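Section 3: Loading Labels and Making Your First Print

Welcome back! If you've worked through Section 2, your Toser 400 label printer is out of its carton, sitting somewhere level, and plugged in. Now comes the part most people look forward to, which is getting a real label out of it. Set aside a quiet quarter of an hour for this, and keep something nearby that you'd like to label, whether that's a jar, a shipping box or a paper bag with rope handles.
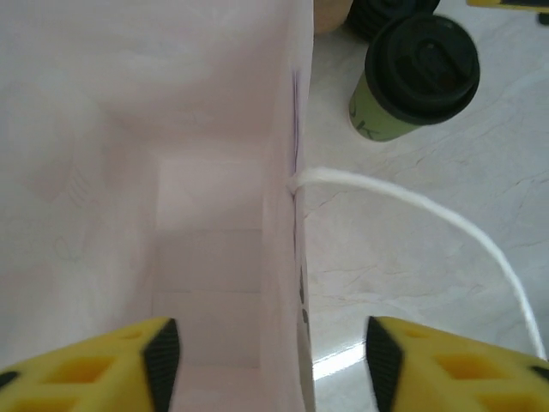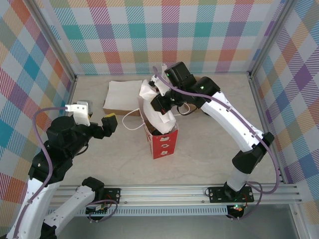
Before you load anything, please check that the power switch on the back of the printer is in the off position. The roll can be changed with the power on once you know your way around, but for the first time it's easier to learn where everything goes while the rollers are still.

Loading the roll

1. Press the two gray tabs on either side of the lid and lift. The lid stays up by itself once it's past the halfway point, so there's no need to hold it.

2. Take out the cardboard shipping insert. It's a snug fit, and you may need to wiggle it from side to side a little. Keep it somewhere safe if you think you'll ever be moving the printer to another shop or mailing it in for service.

3. Slide the roll of labels onto the spindle with the loose end coming up from underneath, labels facing you. The starter roll holds 1,165 labels, so you should have plenty to practice with.

4. Move the green guides inward until they just touch the edges of the backing paper. For the starter roll, they should line up with the 42 mm mark.

5. Feed the loose end under the black bar and out through the front slot. Let it stick out about as far as the width of your thumb.

6. Close the lid and push down on both corners until you hear two clicks. One click means one corner, and you'll get crooked labels.

CAUTION: The print head is the thin strip on the underside of the lid. It gets hot in use. After a long run of printing, wait five minutes before touching anything in there, and never scrape at a stuck label with a knife or a key.

Making the first print

1. Turn the power on. The light blinks amber while the printer measures the gap between labels, then turns a steady green. A few blank labels will come out during this, and you can peel them off and use them for handwriting.

2. Hold down the Feed button for three seconds and let go. You should get a test label with the word Toser, a row of thin lines and a small checkerboard.

3. Look closely at the thin lines. If they're crisp all the way across, you're done and can go on to Section 4. If they fade out toward one side, open the lid, press that corner shut again, and repeat step 2.

NOTE: The light flashes red and the display shows 431 when the printer can't find the gap. Nine times out of ten the roll has been put on upside down, and we've all done it. Turn the roll over, close the lid, and press Feed once.

Sticking labels so they stay stuck

Since we get so many letters about this, a few words on surfaces. Glass and smooth plastic should be wiped and left to dry first. Paper and cardboard need nothing more than a firm rub with the side of your hand, starting in the middle and working outward. Waxed or fuzzy surfaces are harder, and for those we suggest the extra-tack rolls (see the parts list at the back of this guide). If you keep your labels in a cold garage or stockroom, bring the roll indoors the evening before you plan to use it.

Reader comments

Etelka Fülöp: Mine showed 431 for an entire afternoon. It was the upside-down roll. Thank you for the kind wording!

Kristof Dewulf (November 12, 2019): Does the older spindle fit the wide rolls? I have two of them in a drawer.

Cumberg Cards & Gifts: Step 6 should be in bold. We missed the second click and had slanted prices all through September.

Contact Toser Customer Help | © Toser Label Products | Back to top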